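Varkbridge Opens Side-by-Side Gripper Trials

October 2019 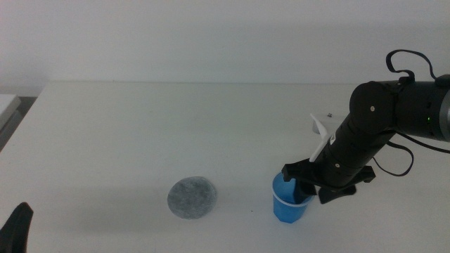 A two-finger gripper at a translucent blue cup, with a round gray felt pad on the table.

VARKBRIDGE – Kumatano has begun a comparison of two grippers, the Clivach and the Bjarnason, at its Varkbridge test laboratory. Each will complete 1000 trials on household items, among them thin plastic cups, in sets of 50.

The arm, the controller and the table layout remain the same for both grippers. Staff will record missed grasps, dropped items and any change in finger alignment between sets.

"Buyers ask us how a gripper handles a light cup with a thin rim, and data sheets seldom answer that," said Wayne Blackburn, head of testing at Kumatano. "We intend to publish the failures along with the averages."

Results are due in December. Firms wishing to submit a gripper for the next round may write to the Varkbridge press office.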